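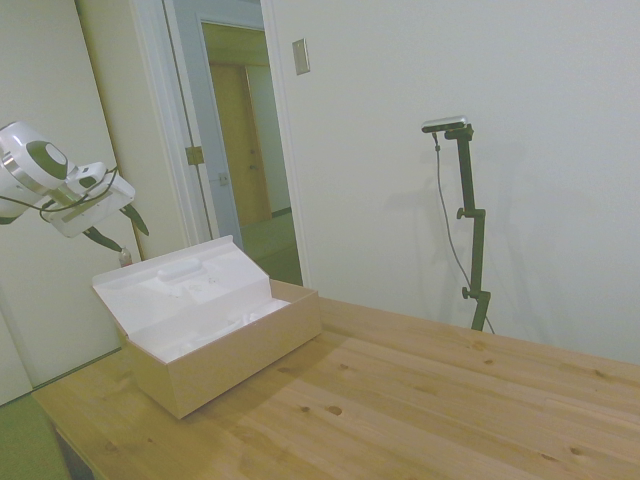
Gripper and open carton at the packing table, Noltance open day.

Filed under: Events / Automation / Visitor FAQ
14 shares | 2 comments

What is being demonstrated?
A single arm working with open cardboard cartons on a wood table. The task is part handling around paper and other soft packing, which is harder to grip predictably than a rigid part. So-ying Ko runs the morning session and Valter Sjöberg the afternoon one.

How long is a session?
Plan on 40 minutes, questions included. The talk comes first – please hold questions until it ends.

Does the arm stop if someone steps too close?
Do not rely on it. Stay behind the floor line. The operator has an emergency stop and will use it.

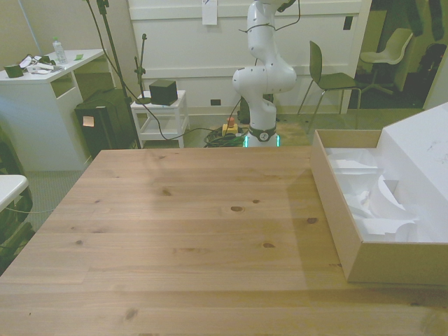 Cartons are reset by hand between runs, so expect short pauses. A reset is not a fault.

Can I bring my own box?
Yes, if it is plain cardboard and weighs under 2 kg with contents. Hand it to Judit Pintér at check-in. We may decline glossy or heavily taped boxes.

Is the software available?
The Zultotgate planner is not released. A handout with the cell layout is available on request.

How many people can attend?
The day is capped at 100 visitors. Groups should book ahead and quote code 1391.

Is photography allowed?
Yes, without flash. Flash can disturb the depth readings.

Who do I contact about access needs?
Sze-wing Ng at the Noltance front desk, before 4 p.m. on the day prior to your visit.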